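### 3.2 Laundry habits and the sharing of household water

When we first sat down with families in Murnana, we had expected most of the talk to be about gardens, and we were gently put right within the first hour or so. People wanted to tell us about their washing. Of the 242 households that kept a water diary for us through August, a good many wrote more about laundry than about showers, dishes and lawns put together, often with notes in the margin about whose turn it was and who had left a jumper behind (we read every one of these with great pleasure).

Front loaders were the usual choice among the newer homes in Rosmont, while the older streets still favoured top loaders, and Figure 4 belongs with the first group. 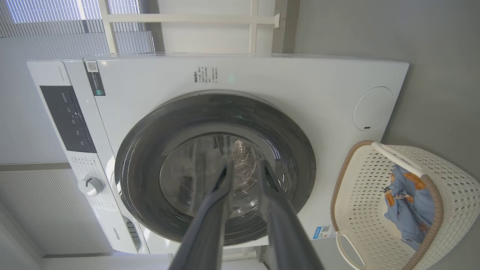 **Figure 4.** A white front-loading washing machine, with the door at its centre.

Diary keepers also differed in what they counted as a full load, and we think this matters more than earlier work has allowed. Following Du and Montes, we asked each household to judge fullness by eye and to write it down before starting the wash. Thirty-eight of them gave up on this within a fortnight — a fair response to a fiddly task — and we have left their entries out of Table 5.

The remaining diaries cover nearly 2,000 washes. Smaller households tended to wait longer between loads, and several neighbours told us they would happily share one if the colours matched. We return to these arrangements in Section 4.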